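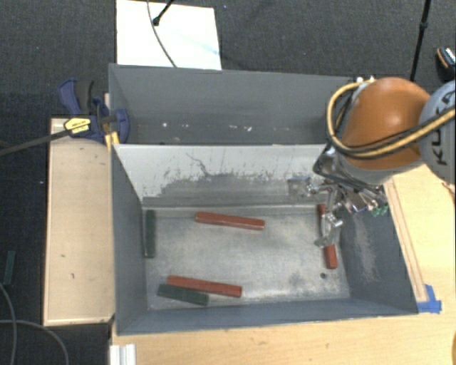
Das Greifmodul Sundico Disley wird als Nachrüstsatz für Werkstattprojekte verkauft, zum Preis von 359 Euro ohne Netzteil. Laut Anbieter soll damit der Griff in die Kiste auch im Hobbykeller gelingen. Wir sind da vorsichtig. In unserer Gemeinschaftswerkstatt in Beltitz arbeitet das Modul an einem KUKA-Arm, vor sich eine graue Metallkiste mit roten und grünen Klötzen. Klötze mitten auf dem Boden sind die leichte Übung – interessant wird es bei dem grünen, der längs an der linken Wand liegt. Dazu schweigt das Datenblatt.

Lieferumfang: Steuerplatine, Kabelsatz, Software auf USB-Stick. Greiffinger gehören nicht dazu, Schraubzwingen und Kisten auch nicht. Der Komplettsatz Disley Plus kostet 783 Euro und unterscheidet sich, soweit Ravindra Rathore und ich das nachvollziehen konnten, vor allem durch das Gehäuse.

Die beworbene »Einrichtung in 13 Minuten« halten wir für Prospektlyrik. Bei uns ging ein Abend drauf, davon die Hälfte für den Treiber. Wer blanke Metallkisten verwendet, sollte vor dem Kauf nach dem Rückgaberecht fragen.

Kategorie: Robotik & Eigenbau
13 Kommentare | 359 Mal geteilt
Start | Werkstatt | Zubehör | Kontakt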